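Home Shop Sorting & Storage Playroom Our Story Basket (0)

Homis Sorting Box Trio

Three wooden boxes, three colored tops, one round hole in each. Sold as a set.

I started making these because I got tired of bins with lids. You know the ones – the lid comes off, goes behind the couch, and by the end of the week you have an open bin and a floor full of whatever was supposed to be in it. I wanted something you could post things into. Drop it through the hole and it's put away. My kids were small then and they would post anything into anything (the heating vent, my boots, the mail slot from the inside), so I figured I might as well give them a proper place to do it.

The first set was pretty ugly. I cut the holes by hand with a jigsaw and the tops were whatever paint we had left from the hallway. But it got used every single day, and then my neighbor wanted one, and then her sister's preschool wanted four, and that's more or less how Homis got going. I still make every box in the same shop behind the house, with Ekkachai Ruangrit, who does the joinery and is much, much better at it than I ever was. I do the tops and the packing and I answer the email.

What you get is a yellow top, a blue top and a pink one, each on a plain box with the wood left bare on the sides. People ask all the time if we'd paint the sides too. We tried it! The paint got scuffed where the boxes rub against each other and it looked tired in no time, so bare wood it is. It picks up a few marks and I think it looks nicer for them.

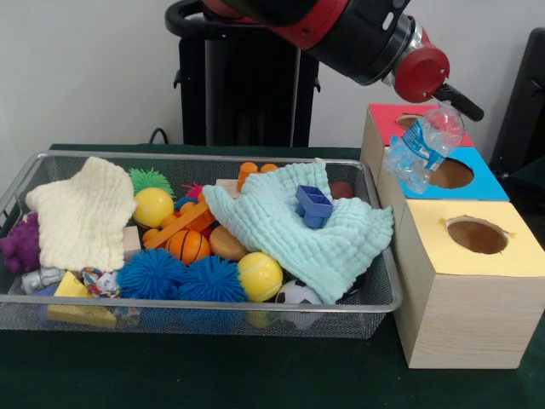 The trio with a mesh basket of toys and cloths waiting to be sorted.

You can set them up however you like. A straight row pushed together takes up the least room on a table, and that's how most people seem to keep them. I like them stepped myself, with each box a little forward of the one behind, because a small person can reach the back one without leaning over the front two. On the floor they work fine as well, just put them against a wall or they wander.

The holes

Okay, the holes get their own section because I get more questions about the holes than about everything else put together.

They're big. I made them big on purpose. A tennis ball goes through, a rolled-up washcloth goes through, and so does an adult hand, which you'll be glad of when somebody posts your keys. An empty water bottle goes in neck first or bottom first, whichever way you happen to be holding it. Long things are the awkward ones. If you've got a ruler or a long plastic bar from a building set, it'll go in at a slant and then stick out of the top like a straw. I don't mind that, some people do.

The edges of the holes are part of the top panel and they do take the most wear, with everything bumping past them all day. If yours gets a bit ragged, a quick rub with fine sandpaper sorts it out. If it gets really bad, send me a message and I'll sell you a new top on its own. The tops lift off, so it's a two-minute job and you don't have to throw out a perfectly good box.

What goes where

I don't put labels on the boxes and I'm not going to. Every house sorts differently. Ours went through a long stretch of balls in the yellow, soft things in the blue and everything else in the pink, and the everything else box was always the full one. Then we changed to one box per kid for a while. Then one of the boxes became recycling and stayed that way.

A few setups I've heard about from customers:

Balls, cloths, blocks. The classic, and the one I'd start with for a toddler. The three kinds feel so different in the hand that it's easy to get right.

Keep, wash, toss. A lady who runs a dog daycare does this with her toy pile at closing time. Rope toys and washcloths in wash, chewed-up stuff in toss.

Mine, yours, where did this come from. For after a family visit. We did this one at the end of Ramadan last year when the cousins had been over most evenings, and I think we mailed back half a box.

By color, where the yellow things go in the yellow box and so on. It sounds obvious and the kids love it, but you'll have a green ball before long and then there's a debate.

If you're doing any of these with a group, tip everything into one big open container first and let them pick from that. It goes a lot faster than hunting around on the floor, and it's more fun too, because there's some digging involved.

About the basket

The mesh basket isn't part of the set, but I do sell it separately and it's listed as the Brilico basket further down the shop page. It's a plain rectangle with a rounded rim, so nothing catches your fingers when you reach in. I'm fond of it because you can see through the sides. With a solid tub, you forget what's at the bottom, and what's at the bottom at our place is usually a sock.

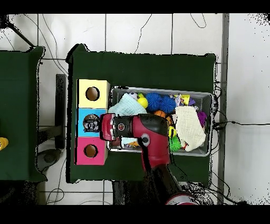

Filling a basket for sorting is a small skill and I've gotten fussy about it. You want a real mix, big and little, hard and squashy, and you want some of it hidden so there's a bit of a surprise. Cloths are great for this. Put a knitted one in a corner, crumple another over the other side, and tuck the small stuff around them. The load here is a good example, with a little soccer ball up beside the folded mint-blue cloth, a tennis ball next to it, a pair of blue spiky balls farther along and the cream cloth taking up a big share of the right-hand side. You have four or five sorts of ball in one basket, and then a kid has to decide if a spiky ball is a ball. (Mine said no. Spiky balls were their own thing and needed their own box, and I lost that argument.)

I'd also say don't overfill it. When it's heaped up, the round things roll off the top and you spend the whole time chasing them. Level with the rim is plenty.

Where to put them

A table works best for kids who can stand at it comfortably. Anything with a cloth on it is good, the boxes don't slide as much and you don't get that clonk every time something hard lands in the bottom. If you don't have a cloth, a strip of non-slip shelf liner under each box does the same job and costs next to nothing.

On tile they're loud. I won't pretend otherwise, a wooden block dropping into a wooden box on a tile floor carries right through the house. You can cut a square of felt for the inside of each box. I keep meaning to offer those as an extra and haven't gotten around to it, but any craft felt will do.

Keep them out of direct sun if you can. The yellow is the one that fades first. It goes a soft buttery color that I quite like, but you should know that going in.

Cleaning

Damp cloth on the tops, dry cloth on the wood. Please don't soak them and please don't put them in the yard and hose them down, which somebody did, and sent me the pictures. Lift the top off, turn the box over and give it a shake for crumbs. If something sticky went in, warm water with a drop of dish soap, then wipe it dry straight away and leave the top off until the next morning.

The wood has no finish on the inside. It'll smell a little of fresh timber for the first few days after you unpack it.

Ordering

We make these in runs of 300 sets and the next run should be ready to ship in December. If the button says sold out, you can still leave your email and I'll write when they're in. I don't send newsletters, you'll get that one message and that's all.

Each set ships in one carton with paper padding. The carton's a good size, so if you live in an apartment with tiny mailboxes, give a work address or a neighbor's. We use the Zanside pickup service for local orders and you can choose that at checkout if you'd like to skip the shipping.

Single boxes are available if you only need one, just tell me the color in the notes. Pink always goes first. If you want all three the same color we can do that as well, it takes a bit longer as I paint the tops in batches.

Preschools and daycares, write to me before you order and I'll work out a price for you. The same goes for anyone who wants a bigger hole or a smaller one. We've done smaller holes for a sock-sorting thing at a laundromat and they came out great.

Returns

If you open it up and it's not what you hoped for, send it back and I'll refund you. If a box arrives with a split side or a chipped top, take a quick photo and email it over and a replacement goes out – you can keep the damaged one. It makes a decent planter with the top off, or so a couple of people have told me.

Item no. 102. Goes well with: Brilico mesh basket, spare tops, cotton washcloths (cream or mint).

Contact | Shipping | © Homis | Back to top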